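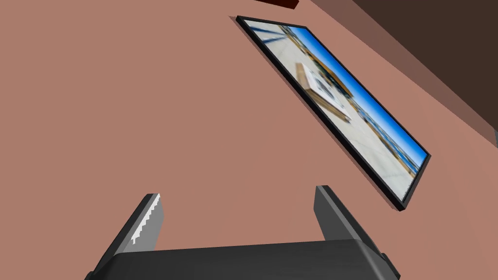
Thu 8 September
By Domenica Hofstetter

Print this page | E-mail this page

Speaker notes: What to do with all those family photographs

(Wait for the chairs to settle. Say thank you to Bakari Urio for the invitation and for the very good cake.)

Good evening, everybody, and how lovely to see so many of you on a weeknight. I want to begin with my aunt's hall closet in Kirkell, because that's where all of this began for me. When she moved to her apartment we opened the closet and found shoe boxes up to the coat rail, and over the following winter I went through every one of them at my kitchen table. There were 779 photographs. I know the number because I wrote it on the lid of the last box and underlined it, I was so pleased to be finished!

(Pause. Somebody will groan in sympathy. Let them.)

My first piece of advice is to sit down with the oldest person in the family before you sort anything at all. Bring tea, bring a soft pencil, and write down whatever they tell you, even when it wanders. My aunt spent a whole afternoon on one picture of a wedding in Cloltard, and most of that afternoon was about the bus home. I have it all written down and I wouldn't give it up for anything.

Write on the back, lightly, near the edge, in pencil. Please no ballpoint. Full names if you have them, because "Mother and Rosie" is no help to a grandchild who never met either one.

Now, keeping and throwing away. People get very quiet at this point. I kept 250, and I'll tell you how I got there. The blurry ones went, unless they were the only one of that person. The fourth view of the same lake went. (Ask: who here has a fourth view of a lake? Hands.) Anything I couldn't decide on went into an envelope marked December, and when December came I found I could decide after all.

On to the walls. Svenja Fankhauser asked me last time why everything on a wall has to be a portrait, and of course it doesn't. A place can hold a family together just as well as a face can. You might hang the street you grew up on, or the beach you went to every summer, and let people ask you about it. 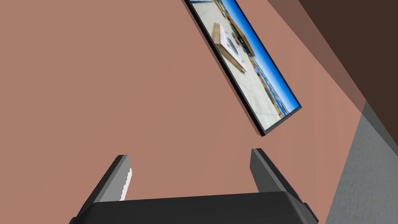 An outdoor view in a thin black frame, on a pink wall.

Whatever you choose, hang a copy and put the original away in a dark, dry place. Sunlight is terribly hard on old prints. I left two of my grandfather by a south window and I can hardly make out his hat now, and it was a wonderful hat.

(If time is short, skip the next bit and go to questions.)

A word on albums. I like the plain kind with paper corners, so that things can come out again. Hsin-yi Tu has brought hers along tonight and will have it on the side table. Clean hands, please, and do turn the pages slowly, there are loose letters tucked in.

Questions. Someone will ask about scanning. Say that I do mine a few at a time with the radio on, and that Ambros Kuster is happy to show anyone how after the break.

Recent talks
- Reading old handwriting without losing your temper
- The Rüegg letters, part 2
- Recipes from the Skuto side of the family
- Labeling slides and home movies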